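We use cookies to improve your visit. By staying on this site you accept our cookie notice.

Water Use in Student Halls: Project Report
June 27, 2019
14 shares | 2 comments

This report sets out the findings of a term-long study of water use at Tumlow Hall and Jaber Hall. Meter readings were taken each morning, and 112 residents filled in a short survey on showers, laundry and washing up.
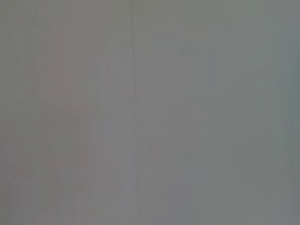
Why did the two halls differ so much? Tumlow has older cisterns, which use more water per flush, and its laundry is open all night. Jaber was refitted in November with low-flow taps.

Over the study period Tumlow used 467 cubic metres and Jaber 243. The halls house similar numbers of students, so the gap cannot be put down to size - though Jaber was quieter during the reading week. Survey answers on shower length were close in both halls.

The group recommends that the cisterns at Tumlow be replaced in stages, starting with the ground floor, and that readings continue for a full year.
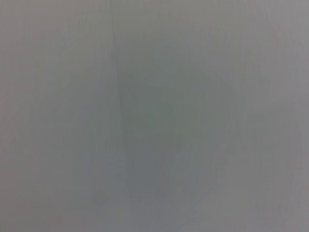 Yulan Tang replied that a full year of readings would still miss leaks, and asked for night readings to be added to the plan.

Comments (2)

hallmate_t: The ground floor toilets run for ages. Please start there.

R.: Was the kitchen supply metered separately?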